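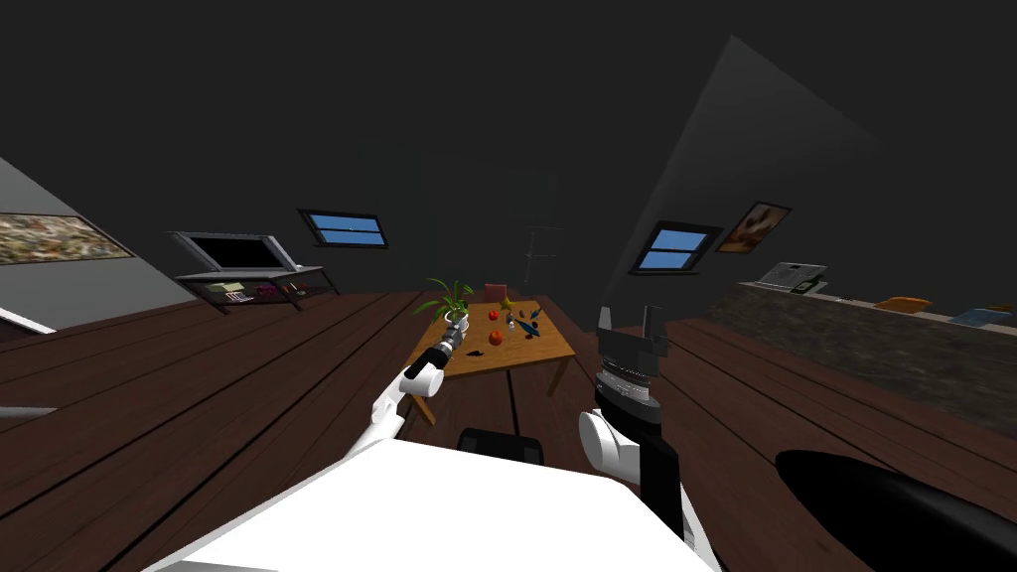

Two arms, two grippers and a table to work at, in the computer-drawn attic at Drudgate.

Getting a Robot Ready for Work

A robot with two arms needs looking after, a bit like a bicycle. Parts get loose, screws back out, and rubber pads wear thin. At the Drudgate workshop in Cestbridge, the robot is called Toft, and it gets a checkup every Monday before it picks up a single thing.

There are two Tofts, in a way. One is made of metal and plastic. The other lives inside a computer program called Breltosent, which draws the robot, a room and a table with things on it. A program like this is called a simulator. People try out new settings on the computer Toft first. If an arm swings the wrong way in the simulator, nothing gets broken and you can start again.

Step 1: Find home

Each arm is a chain of stiff pieces with joints between them, the same way your arm has a shoulder, an elbow and a wrist. Inside each joint is a motor, and next to the motor is a sensor that measures how far the joint has turned.

The sensor needs a starting point. Think of a ruler with the zero rubbed off – you could still see the lines, but you wouldn't know where to begin counting. So the arms are moved to a resting pose called "home," and the computer saves that pose as zero for every joint.

If home is off by a tiny bit at the shoulder, it will be off by a lot more at the fingertips. You can test this with a broom. Hold the end of the handle, turn your wrist a little, and watch how far the brush moves.

Step 2: Open and close

A gripper is a robot's hand. Toft's grippers have two fingers that slide toward each other and apart again. To check them, you tell the gripper to open all the way, then close all the way, 5 times in a row. On the metal Toft, someone listens for grinding and wipes dust out of the tracks.

The computer also has to learn where "closed" is. If it guesses wrong, the fingers may stop with a gap between them, and a thin thing would slip right through. 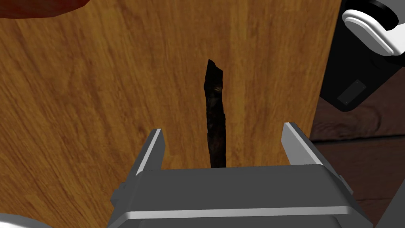 Kalevi Heinonen says thin things are where a bad setting shows up first, and that he would sooner test a gripper on a twig than on a tennis ball. A ball is forgiving, he says, and you can be off by the width of a pencil and still pick it up.

Step 3: Keep the arms apart

Two arms working over one table can bump into each other. To stop that, the program puts a pretend bubble around each arm. When the bubbles touch, both arms stop. Make the bubbles too big and the arms can't work side by side. Make them too small and they might knock elbows.

The bubble size used now was picked after 1,905 practice runs in Breltosent. The arms stopped too early in 44 of them, so the bubbles around the wrists were made a little smaller.

Step 4: Write it down

Every change goes in the robot's notebook, with the old number next to the new one. If Toft starts missing the table next week, the notebook is the first place to look.

Words to know

Joint: a place where a robot arm can bend or turn.
Sensor: a part that measures something.
Home: the resting pose a robot measures from.
Simulator: a program that acts out what a real machine would do.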